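Subject: Re: [kitchen-fittings] Rail and basket over a washing-up area

> We are refitting the small kitchen at Kallio in May. The back wall will
> take a horizontal rail. Two questions:
>
> 1. Is it better to fit one type of hook along the full length, or to mix?
> 2. Does a wire basket on the side wall take plates as well as bowls, or
> should plates go elsewhere?
>
> The Ninel list gives 14 hook patterns and no guidance.

On 1: mix. With a single pattern you end up hanging mugs on hooks meant for cloths. Three or four different hooks will cover most things. Keep the widest one at an end of the rail, where it does not foul its neighbours. We space ours by hand and leave them unscrewed for a week before fixing.

On 2: yes, with a limit. Bowls go in the upper section. A plate will stand upright in the lower front corner if the mesh is fine enough to hold the rim. Do not put more than one plate there. The Dralis basket we tried first was 272 mm wide and too shallow; plates over that width tipped forward.

Stemmed glasses do not belong on the rail. Stand them upside down on the worktop, away from the basin. The same goes for anything heavy with a narrow base.

Our layout, before the small items were cleared: 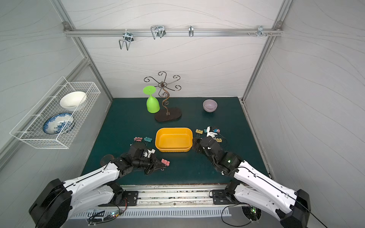 *Rail with four hooks, basket on the left wall, yellow basin in the centre. The pastel binder clips go in the basin.*

The clips are for closing packets. We keep 5 in use and the rest in a drawer.

If you order from Mesimance, check the rail length against the finished wall. Theirs was 3 mm over and we had to file one end.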